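Do cotton dish towels need a hot wash every time?
Asked 3/8/22

Mine come out smelling sour even after a full cycle. I use Geden powder – the cheap one – and the washer is only a couple years old. We go through a lot of towels, so I'd like to fix this before May when it gets muggy.

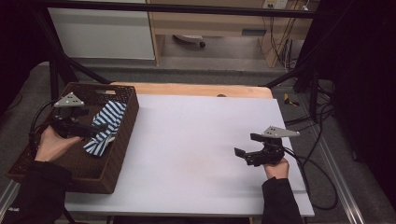

Janis: Had the same problem. Use half the soap and add a cup of white vinegar to the rinse. Mine quit smelling after two washes.

Yu (153 posts)
Hot for towels, always. And leave the lid up between loads!! I'd clean the drain filter too, mine was gross.

Plastov
just buy new ones lol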